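Category: Classic RPGs > Mechanics and Translation

Thread: Husar's "Ward" stat, manual vs. game

pellmell
Replaying Lumetti on the original cartridge and I'm stuck on the Ward stat. The manual says Ward "lowers the harm of spells." The in-game help text says it "turns aside spells." Those are two different mechanics. One is damage reduction, the other is evasion. Husar joins with the highest Ward in the party and still gets hit by every spell in the Clelum catacombs, so evasion looks wrong. Has anyone tested this properly?

oxbow_tables
It's both, depending on the spell. Each spell has a flag byte. If the low bit is set, Ward is checked as a percentage for a full miss. If it is clear, Ward is subtracted from the damage before the elemental multiplier. Almost everything cast in the catacombs has the bit clear, so you never see a miss there.

pellmell
That would explain it. Is the subtraction flat? Husar has 73 Ward at level 17 and the difference between him and the rest of the party is hard to see.

oxbow_tables
Flat, but halved first, and rounded down. 73 becomes 36. Against late spells that is small.

Grindstone
I don't agree with the halving. I logged 3000 casts of the basic fire spell from the Jolex acolytes in an emulator with the random seed varied by frame. The spread fits full subtraction followed by the variance roll. If you apply halving, the low end of the range comes out too high.

oxbow_tables
Which revision? The first printing halves. The second printing removed the shift instruction. Check the title screen: the second printing has the copyright line lower down.

Grindstone
Second printing. I wasn't aware the routine changed. The usual guides list only the inn price fix and the softlock on the Lumetti bridge.

oxbow_tables
The guides were written from the second printing and then applied to both. The same thing happened with the steal rate.

tinroof
Coming at this from the text side. The original script uses one word for the stat, and it is closer to "resistance." The help text was translated separately from the manual, and the two don't share a glossary. You can see the same split with Jolex, which the manual calls an order and the game calls a city. In the original it's a city with a religious order of the same name. So I wouldn't use the English wording as evidence for how Ward works in either direction.

pellmell
Agreed on the wording. I only brought it up because it was what sent me looking. Is the miss check capped?

Grindstone
I'd guess yes, since Husar can be pushed past 100 with the late accessories and he still gets put to sleep now and then.

oxbow_tables
No cap on the stat. The sleep you are seeing is from an enemy skill, not a spell, and skills skip the check completely. Look at the attack name. If it flashes in the upper box it is a skill.

Grindstone
I'm not convinced. I have been put to sleep with the name in the lower box. I'll go back through the logs before I argue it further.

mossback_77 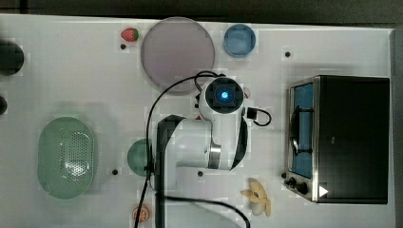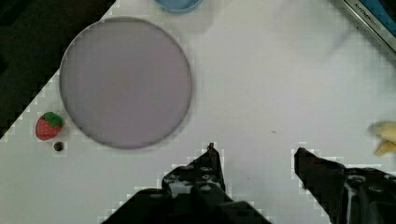
On the actual question, the status spells in the second Clelum visit are worth testing separately. There are 13 of them in the table and at least one has the flag set wrong. The silence spell cast by the gatekeepers is treated as a damage spell with zero power, so Ward is subtracted from zero and clamped. The silence then lands every time. That could be what Grindstone is seeing with sleep, if the sleep entry next to it has the same mistake.

oxbow_tables
Silence, yes. I have that one in my notes. I'd have to look at sleep again. My table came from the first printing, so it's possible the entry differs.

Grindstone
If it differs, then neither of us is wrong about what we saw. I can dump the second printing table tonight and post the flag column only.

tinroof
Please include the spell index numbers. The English names were shortened to fit and two of the status spells ended up with the same name.

pellmell
I'll hold off on respeccing Husar until the dump is up. For now he's wearing the Jolex mantle for the physical defense and I'm ignoring Ward for him.

oxbow_tables
On a first printing cartridge that's the right choice anyway. On the second I would keep the Ward ring on him through the catacombs and swap it out after the bridge.

Last updated: February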